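Posora Basket Set: simulated demonstrations for arm learning

We built Posora for people who love teaching an arm new tricks but would rather not spend all December in the lab. You get 3,000 recorded runs around a white table and a wicker basket, each with wrist and side views.
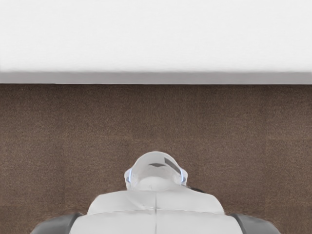
Can I add my own runs?
Any run saved from the Gudanero recorder drops straight into the set.

Every run carries its joint positions and a short written instruction, and we've kept the clumsy tries too (labeled, of course!), as learners seem to do better with them.
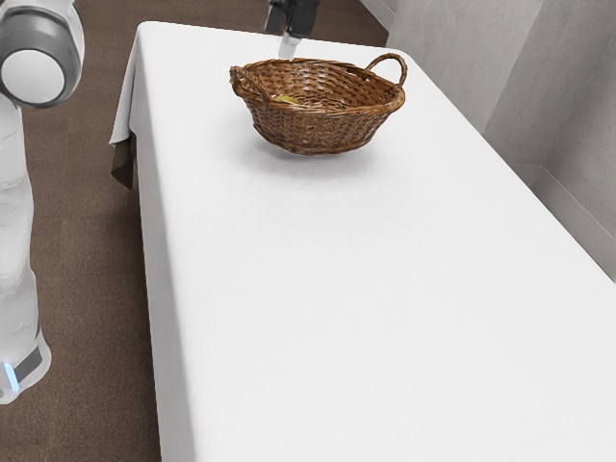

Licenses cover up to nine seats, with two years of updates, and you're always welcome to write to us.

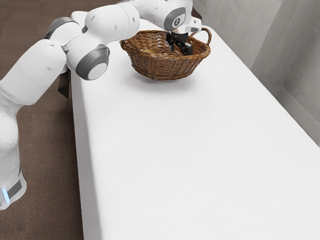

Ebise Tekleab wrote that the labeled misses saved her group three weeks of sorting.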